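# Desktop refurbishment: bench layout and handling of memory modules

**Duyên Hồ (moderator)** wrote:

This thread is open for comments on the bench procedure for desktop towers before the October revision is issued. The current text requires the tower to be laid on its side, cover off, with the parts holder beside it on the metal table.

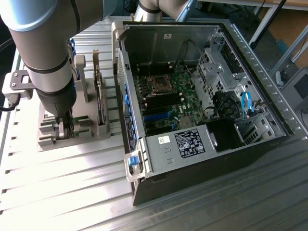
The revision covers 155 towers received from the Nadholm office, all of which are to have their memory checked and, where necessary, replaced. Members are asked to comment on two matters: whether memory modules and expansion cards should share one holder, and whether towers should be worked on flat or upright. Comments on software installation belong in the other thread.

---

**tirketti_bench** wrote:

Our workshop supports the flat position. A module must be pressed straight down into its slot, and this is difficult to do evenly when the tower is standing. We have followed this practice for 575 machines and see no grounds for changing it.

We would ask that the text state clearly where the cover is to be placed. At present it says only "aside."

---

**yoon_intake** wrote:

I agree on the flat position but not on the shared holder. Expansion cards are tall and memory modules are short. A technician reaching for a module has to work around the card, and sleeves catch on the bracket. We recorded 2 cards knocked over in this way during the last batch. Neither was damaged, but both had to be retested.

My proposal is that cards go in a separate rack at the back of the table.

---

**adico_parts** wrote:

We cannot support a separate rack. The purpose of one holder is that everything intended for a given tower stays together. When parts were divided between two locations, we closed a job with a card still in the rack, and the customer found the omission before we did.

If the cards are placed at one end and the modules at the other, the difficulty described by yoon_intake is largely removed.

---

**yoon_intake** wrote:

That would help if the order were fixed in writing. It is presently left to each technician, and left-handed staff arrange it differently.

---

**quillan_r** wrote:

A smaller point. The ribbed table surface is easy to clean, but screws settle between the ribs and are hard to pick up. Could the revision require a screw dish? Up to 121 screws may be in circulation on a busy day, and we sweep several from the floor each evening.

---

**tirketti_bench** wrote:

Seconded. A magnetic dish should be kept away from any drives that are still to be read.

---

**Duyên Hồ (moderator)** wrote:

Thank you for the comments received. The draft will be amended as follows:

- Towers are to be worked on flat, open side up.
- The cover is to be stored on the shelf under the table.
- One holder per tower is retained, with cards and modules at opposite ends.
- A plain, non-magnetic screw dish is to be provided at each bench.

The objection from yoon_intake regarding the shared holder is noted and remains open. Please submit the retest records for the cards concerned so that they can be attached to the draft.

---

**yoon_intake** wrote:

The records will be sent by noon tomorrow. We maintain our preference for a separate rack.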